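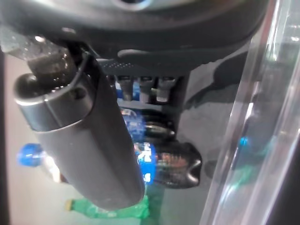
Enon Cell, Unit 4: Finger and Wrist Check
Handout for lab section, 31 Jan 2025

Do this check at the start of every shift and after any collision stop. The cell handles bottles all day, and syrup gets into the joints.

1. Put the controller in manual and lock out the air and power. Hang your tag.
2. Wipe the wrist housing and the fingers with a damp cloth. No solvent on the camera window.
3. Look at the collar at the top of each finger. A bright edge on the lip means the link is rubbing. Note it on the Drirkwood sheet.
4. Move the finger by hand through its full travel. It should not catch where the link enters the socket.
5. Check the line where the collar meets the lower shell. If you can fit a 0.1 mm feeler in it, change the shell.
6. Restore power and run 11 open and close cycles with no bottle.
7. Pick one cola bottle lying on its side. Grip on the label band, away from the cap and neck.

Links are greased every 500 hours. Fingers go to the Pacheco bench at the April service.

Fault 94: finger did not reach position. Go back to step 4.
Fault 279: camera window dirty. Go back to step 2.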